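Two Arms, One Table: A Visit to the Vidal Robot Workshop
December 5, 2023
By Frida Eyvindsson

We use cookies to remember your reading level. By staying on this page you accept them.
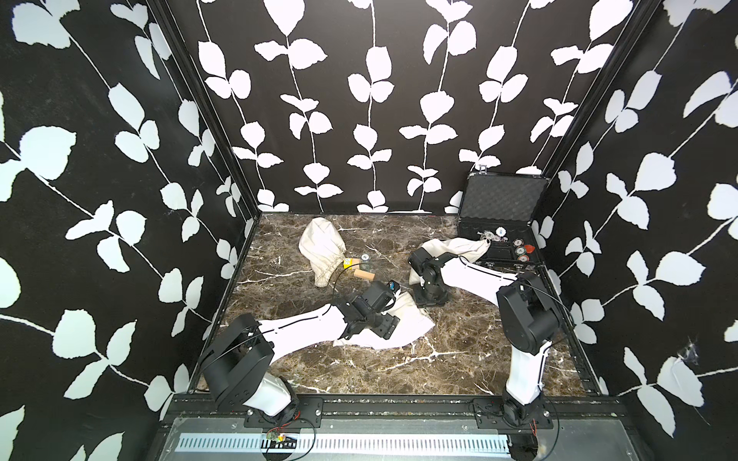 What a workcell is

A workcell is a space set aside for a robot. It has a floor, some walls, and one or more machines fixed in place. The robot does all of its work inside that space. Anything outside the walls is too far away for it to reach.

The Vidal workshop opens its doors to school groups twice a year, and the cell on this page was the second stop of the September visit. It has two arms. Both are mounted along the front rail, one toward the left and one toward the right. The walls are black with a pattern of white vines and leaves. The floor is dark brown with a marble pattern.

The cell is called Devach. The workshop gives each of its cells a name, and the one next door is Eten.

Parts of an arm

A robot arm is built from stiff parts and parts that turn. The stiff parts are called links. On these arms the links are white. The parts that turn are called joints, and each joint sits inside a black housing. A housing is a cover that protects what is inside.

Your own arm works in a similar way. The bone between your shoulder and your elbow is a link. The elbow is a joint. So is the wrist.

Inside a robot's joint there is usually a motor. A motor turns when electricity flows through it. The electricity has to get there somehow, and that is one job of the black cables that run along the arms. Other wires carry messages. A message might tell a joint how far to turn, or report back how far it has turned already.

At the end of each arm is a gripper. A gripper does the job of a hand. The left one has jaws, which are two parts that close on an object and open to let it go. It has no skin and no fingernails, and it can't feel cloth the way you can.

Why the arms are bolted down

Each arm stands on a black mounting plate. If an arm were loose, it would tip or slide when it reached out. You can test this. Stand on one foot, hold a heavy book, and stretch your arm out in front of you. Your body has to lean back to stay up. A bolted arm does not need to lean.

There is a second reason. The computer that runs an arm needs to know where the arm starts. If the base moved even 2 millimeters, the gripper could end up in the wrong spot.

The job: cloth and game pieces

The objects in Devach are ordinary ones. There is a white drawstring bag lying on its side. Near its opening are a small yellow cube with dots, a stack of dark green poker chips, and a short wooden cylinder. In the corner at the back right is a black case with its lid up. Gray foam lines the lid, and the tray holds more game pieces, including white and gray chips and green ones.

Two pieces of the puzzle are harder than they look. They are the crumpled cloth in the center and the draped cloth farther back. The left gripper is just above the first. The right gripper is down at the second.

A poker chip keeps its shape. If you pick it up and put it down, it is the same round, flat chip. Engineers call this a rigid object. Once a program knows the size of one chip, it knows the size of every chip of that kind.

Cloth does not keep its shape. Each time it is dropped it makes new folds. A program cannot store one picture of a cloth and expect to find it again. It has to look for an edge or a raised fold, choose a place to grip, and then check again after the cloth has moved.

A drawstring bag is cloth too, with one more problem. The opening is gathered. To put something in, one gripper may need to hold the bag open while the other brings the object. This is a good task for two arms.

How two arms share a space

When two arms work on the same floor, they can bump. In this cell the grippers can come within a short distance of each other in the middle. The program has to plan both paths together.

There are several ways to do that. One arm can wait until the other has moved away. The floor can be divided, with a left part and a right part. Or the computer can work out where every link will be, moment by moment, and slow one arm down if the gap gets too small. The last way takes the most calculation – it also wastes the least time.

The planning program at the workshop is called Vudham. It checks the positions of both arms 54 times each second. Visitors at the open day were shown the numbers changing on a screen.

Rules for visitors

Groups are limited to 12 children. Stay behind the yellow line on the workshop floor. Do not reach into a cell, even if the arms are still. An arm that is not moving may be waiting for its next instruction.

Words to know

Gripper: the part at the end of an arm that holds things.
Joint: a part that turns or bends.
Link: a stiff part between two joints.
Rigid: keeping the same shape when moved.
Workcell: the space in which a robot works.

Try it at home

You need a sock, five coins, and a partner. Each of you may use one hand only, and only the thumb and first finger of that hand. Lay the sock flat on a table with the coins next to it. Put all the coins into the sock. Then do it again without talking, and write down which step took longest.

Sign up for the Young Builders newsletter. Ask an adult before you enter an email address.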